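Search the guides
Enter a word or part number

We use cookies to keep you signed in and to remember which guides you've read. Accept all / Manage choices

Hunitz Block Set -- set-up guide, section 5: Getting the board and blocks ready

Written by Annapurna Nadar, last tidied up 11th May

Right, you've got the box open and you've read section 4 (please say you've read section 4, it has the bit about small parts in it). This section covers the board, checking the blocks over, and the sorting layout I use to start almost every session. Give yourself a clear half hour the first time. After that it's a ten-minute job, less if whoever used the set before you put it away properly!

5.1 Preparing the board

You can use any flat wooden board with a smooth top. I like a striped maple cutting board because the pale wood makes the colours easy to pick out, and it's heavy enough to stay where you put it. A plain one is fine too.

1. Wipe the board with a barely damp cloth, going along the grain. Don't soak it, and don't put it in the dishwasher -- I ruined a lovely one that way in March and I'm still cross about it.

2. Dry it straight away with a tea towel, then leave it for a few minutes with air getting to both sides.

3. Run your palm over the top and along the edges. If you feel a splinter, rub it down with 200 grit paper and wipe off the dust.

4. Put the board on your table and press each corner in turn. If it rocks, turn it over and try again. If it still rocks, a folded bit of card under the low corner does the trick.

Note: small dark specks in the wood are nothing to worry about. Sticky patches are, so go back to step 1.

Caution: don't oil the board just before a session. The blocks pick it up and then everything slides about, and you'll find it on your sleeves as well.

5.2 Checking the blocks

5. Tip the blocks out on a towel first, not on the board. It's quieter, and they don't roll off under the cupboard.

6. Look each one over for cracks and rough corners. The slightly ribbed feel on the sides is how they come, so leave that alone. A sharp edge is a different matter and that block should come out of the set.

7. Wash any grubby ones in warm soapy water with a soft brush. I go into the inner corners of the stars with an old toothbrush, they collect all sorts in there.

8. Stand every block up and make sure it stays up. The cylinders are never any trouble. Hearts can be a bit wobbly, and if one keeps toppling just check there isn't a crumb stuck underneath.

Note: if you need a replacement, the spares list is kept under Pirkmont, reference 478. Ask for the shape and the colour together. I once asked for "a heart" and got precisely what I deserved.

5.3 The first sorting layout

I call this one the Sopacua layout, after the street where our old playroom was. It's a deliberately messy start, with some things bunched up and some out on their own, so there's plenty to talk about before anybody moves a thing.

9. Make a tight group on the left side of the board. Put a green star and a red star at the back, then a red cylinder in front of the red star. Add a blue block at the front left with a green cylinder next to it, so the pieces are touching.

10. Stand a blue triangular block on its own near the middle, point upwards. Leave clear wood all round it.

11. Put two yellow hearts towards the upper right, one behind the other and a little offset. Don't fuss over the exact gap, close is close enough. 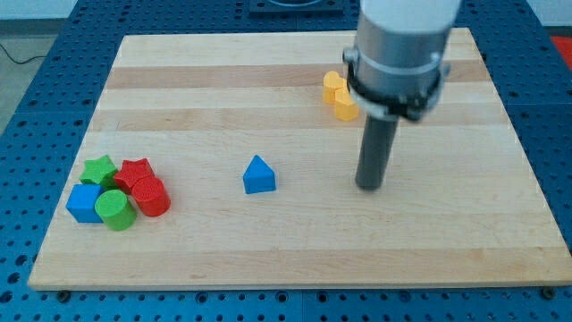
5.4 Starting the session

12. Ask which blocks belong together and then wait. Some people go for colour straight off, others go for shape, and a few will make a family out of the whole lot. All of those are fine for a first go.

13. Once the first sort is finished, mix the blocks up again and ask for a different one. If they sorted by colour, try shape -- the stars are the easiest place to begin.

14. Stop while it's still fun. I keep mine to roughly 8 minutes with the little ones and let the older ones run on.

Caution: count the blocks back into the Nirisow tray before anybody leaves the table. Check laps and pockets too (I mean it about pockets).

15. Wipe the board down as in steps 1 and 2 and store it on its edge somewhere dry, away from the radiator. The tray goes on the shelf with its lid clipped at both ends.

Section 6 has the pattern cards and the two-player games.

Get new guides by email
Your email address
Sign up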